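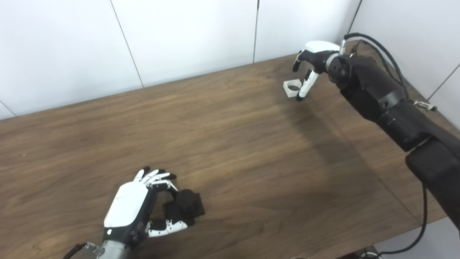

Figure 4-1. Table in place at the paneled wall, with a square-based black piece on the top.

4. Placing the Table and Using the Top

This section covers placement of the Gindano 491 table against a Kastero panel wall, leveling, putting objects on the top, and routine care of the wood surface. Assembly of the legs and underframe is covered in Section 3. Do not start this section until all leg bolts have been tightened and checked.

4.1 Before you start

Have the following ready:

Level
Tape measure
Leg wrench (supplied in the hardware bag)
Two soft moving blankets
Clean, dry cotton cloth
Felt pads, self-adhesive, for anything that will stay on the top

CAUTION: The assembled table must be lifted by two people. Dragging it across the floor can loosen the leg plates and mark the flooring. Damage to leg plates from dragging is not covered by the warranty.

Note: If the table was stored in an unheated space, leave it in the room overnight with the wrapping opened at both ends. Remove the wrapping completely the next day. Marks left on the finish by condensation under the film are difficult to remove.

4.2 Checking the wall and floor

1. Confirm that every wall panel behind the table is fully seated. Press along both sides of each seam with the flat of your hand. A panel that moves must be reseated before the table goes in front of it. See the Kastero installation sheet.

2. Check that the wall corner is closed and that the panel edges there are straight from top to bottom.

3. Sweep the floor. Grit under a leveling foot will score the floor the first time the table shifts.

4. Measure the open floor at the front of the table position. Allow at least 675 mm between the front edge of the top and any fixed furniture. Allow more if people will pass behind someone working at the table.

5. Mark the position of the two rear feet with low-tack tape. Do not put tape on the wall panels. The white finish holds adhesive residue, and the residue darkens with time.

Panel seams may be used as a visual guide when you place the table, but do not measure from them. The seam positions depend on how the first panel was cut, and they vary from room to room.

4.3 Moving the table into position

1. Fold a blanket over the rear edge of the top.

2. With one person at each end, lift by the underframe. Do not lift by the edge of the top.

3. Carry the table to the marked position and lower the rear feet first.

4. Lower the front feet.

5. Remove the blanket. Look along the rear edge and check that it runs parallel to the wall for its whole length.

6. If the table stands in a corner, check the rounded corner of the top next. It should not press on the side wall. A rounded corner that bears on a panel will leave a dull spot in the finish of both parts.

7. Remove the floor tape.

CAUTION: Do not force the table back to close a gap. If the rear edge touches at one end and stands off at the other, the wall is out of line. Move the table forward until it is free along the full length and leave it there.

4.4 Leveling

The feet are adjustable. Turn a foot clockwise (seen from above) to lower that corner, counterclockwise to raise it.

1. Clear the top of anything that might roll or slide.

2. Place the level along the rear edge and adjust the two rear feet.

3. Place the level front to back at the left end, then at the right end. Adjust the front feet only.

4. Place the level diagonally across the top. If the bubble is off on one diagonal and correct on the other, one foot is not carrying load. Find it by trying to turn each foot by hand. The foot that turns freely is the one to lower to the floor.

5. Tighten the lock nut on each foot with the leg wrench while holding the foot still.

6. Press down firmly on each corner of the top. There should be no rocking.

Repeat the check one week after installation and again after the table has been moved for any reason. On floating floors, check every January, when indoor air is usually at its driest and the floor has shrunk the most.

Note: Do not use cardboard or folded paper under a foot. If the adjustment range is not enough, order Pikach spacer discs and fit one disc under each foot that needs it. Never stack more than 2 discs.

4.5 Placing objects on the top

The top has a medium-brown woodgrain surface with a low-sheen finish. It resists normal handling, but it will scratch if hard objects are dragged over it, and fine scratches show most in the parts of the top that get the most light.

Flat-based objects. An object with a square, hard base is more likely to leave a mark than one with a round base. If the object tips slightly as it is pushed, the load moves to a corner of the base. Lift the object clear and set it down flat.

To place a small object with a flat base and an upright part:

1. Wipe the underside of the base with a dry cloth.

2. Hold the object low. If you hold it only by the upright part, the base tends to swing and one edge lands first.

3. Lower it until the whole base is on the wood, then let go.

4. To turn it, lift it again. Do not spin it on the top.

5. If it will stay in the same place, fit a felt pad at each of the four corners of the base. Trim the pads so that they do not show past the edge. 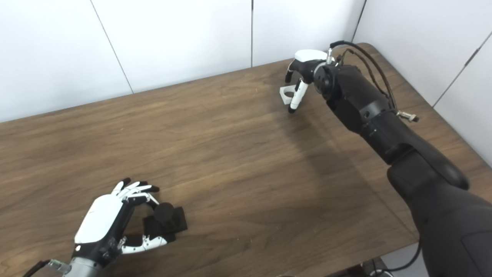
Dark objects with a matte surface should be checked for dust before they are set down. Dust is easy to miss on a black base and works like fine sandpaper between the base and the finish. The same applies to the underside of trays, stands and clamps.

Heavy objects. Place them over the underframe, toward the rear of the table. Do not load the front edge. An object heavy enough to need two people should stand on a board that spreads the weight over at least two rails of the underframe.

Hot or damp objects. Use a mat with a cork or felt underside. Rubber mats and soft plastic feet are not suitable. Some of these materials react with the finish and leave a tacky ring that cannot be wiped away.

Cables. Lead cables over the nearest edge without pulling them tight. A cable stretched across the top will saw at the edge each time the device at its end is moved. Metal plugs and threaded fittings should not lie loose on the wood — put a cloth or a tray under them.

CAUTION: Do not clamp anything to the rounded corner. A clamp cannot seat fully there and may slip under load. Use the straight part of the edge, with a scrap of wood or thick felt under each jaw.

4.6 Cleaning and care

Daily: Wipe with a dry cotton cloth, following the direction of the grain.

Weekly: Wipe with a cloth dampened with clean water and dry the top immediately. Pay attention to the rear edge, where dust collects between the wood and the wall.

As needed: Treat light scratches with Ene surface oil.

1. Test the oil on the underside of the top and let it dry overnight. Compare the color before you go on.

2. Clean and dry the top.

3. Put a small amount of oil on the cloth, never directly on the wood.

4. Rub along the grain over the scratch and a hand's width past it on each side.

5. Remove the surplus with a clean part of the cloth.

6. Leave the area uncovered until it is dry to the touch.

If the middle of the top has become shinier than the rest through use, do not try to dull it with an abrasive pad. Oil the complete top in one session so that the sheen evens out. The difference may not disappear completely.

Wall panels behind the table are cleaned separately with water and a drop of dish soap. Keep the cloth well wrung out near the seams. Oil splashes on the panels must be removed before they dry.

CAUTION: Cloths soaked with oil can ignite on their own. Spread them flat outdoors to dry, or store them under water in a closed metal container before disposal.

4.7 Troubleshooting

Table rocks after leveling: A lock nut is loose, or one foot is not touching the floor. Repeat 4.4 from step 4.

Table creaks when leaned on: Check the leg bolts (Section 3). If they are tight, check whether the rear edge is rubbing on a panel.

Dark line on the wall at table height: The rear edge is in contact with the panel. Move the table forward and clean the panel.

Round or square dull mark on the top: An object has been standing without pads. Clean, let dry, and oil as described in 4.6.

Revision of this section: Sunday, October 18, 2020. Continue with Section 5, Drawer Unit and Accessories.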